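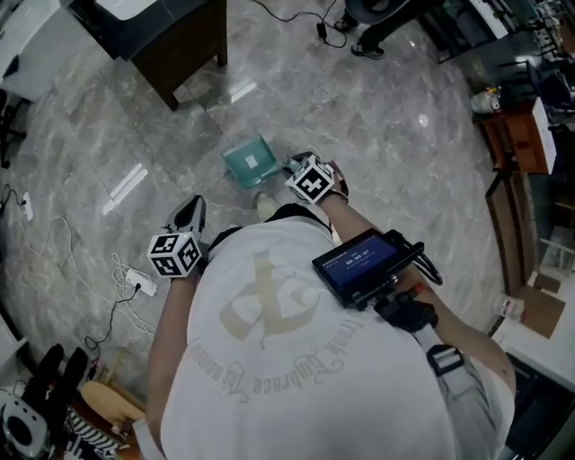
Figure 3. Dustpan on the polished marble floor, with its lip facing the participant.

4.2 Floor sweeping

The floor tasks were carried out on grey marble with white veining, laid in large tiles. A hard, polished surface was preferred to carpet for this part of the study, as it gives the dustpan lip an even bearing and leaves fine debris exposed. Of the 131 sweeping trials retained for analysis, 62 began with the pan already on the floor and the remainder with the pan stored upright in a cupboard.

Trials were coded by two raters (Bashir and Nzioka) using the Rellstead household task scheme. The scheme divides floor sweeping into approach, pan placement, stroke, lift and disposal. Placement was scored from first contact with the pan until its lip lay flat on the tile. Where a participant shifted the pan again before the first stroke, the time was added to placement and no new event was opened.

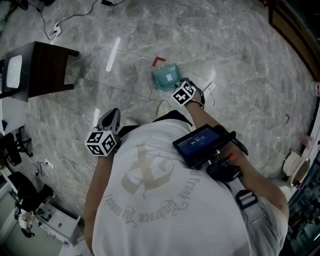 Pan angle at first contact was recorded in steps of 10 degrees, relative to the nearest grout line. Grout lines were faint in places, and in those cases the raters used the closest line that could be followed across a full tile. Veining in the stone was not accepted as a reference.

Repositioning was the main source of disagreement between raters. Small turns of the pan were often coded as part of the stroke by one rater and as placement by the other. These were settled by a third reading (Prata), and the coding notes were changed so that any turn made before debris was moved counts as placement. Movements shorter than 700 ms were left out of the placement totals but kept in the event log.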